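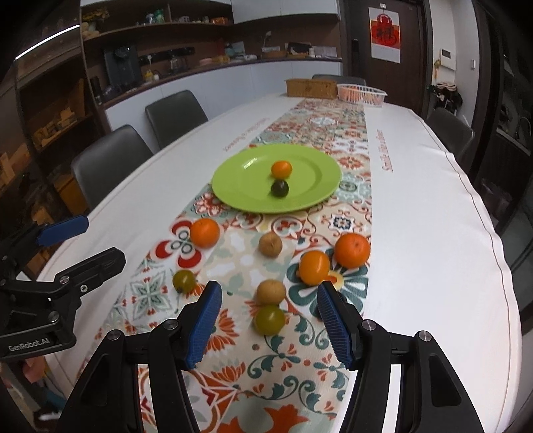
Ticket 712 – Valtport recipe planner won't save portion changes
Opened by: Yusri Pangaribuan
Status: reopened

Hi again, sorry to drag this one back up. I closed it last week thinking it was sorted and it isn't, so I'm putting everything I've tried in one place.

What happens: I open a saved meal in the planner, change the portions from 2 to 3, press Save, get the little green tick, and when I come back to it later it's on 2 again. The shopping list stays on the old amounts as well, so I've been coming home short of onions all month!

Things I've tried so far:

Logged out and back in on the laptop. No change.
Cleared the browser cache (twice, the first time I only did the history, my fault).
Tried it on my phone over mobile data. Same thing, so I don't think it's our broadband.
Made a brand new meal from scratch. That one DOES save properly, which threw me a bit.
Turned off the Flesteck sync add-on. Seemed better for an evening, then went back to how it was.

The meals that won't save all came over from Gernau when I moved my recipes across. Anything I've typed in myself is fine. I don't know if that helps but it's the only pattern I can find.

Update, October 22, 2022
Celeste Tapia from support rang me – thank you Celeste, very patient. She had me open one of the imported meals and look under Details, and it says "Owner: import" where my own ones have my name. She reckons the planner treats those as read only but still shows the tick. If I press Duplicate and then edit the copy, it saves! I've done the lentil one and the fish pie and both have stuck so far.

Still to sort out:

I've got loads of these and I really don't fancy duplicating them one at a time. Celeste is asking whether they can change the owner on the whole lot at your end.
The notes don't come across with the copy, so I've lost my oven timings for the fish pie. Can they be got back from the original? I haven't deleted it.

Please leave this open until the bulk change is done. Email is best, I can't always pick up at work.

Yusri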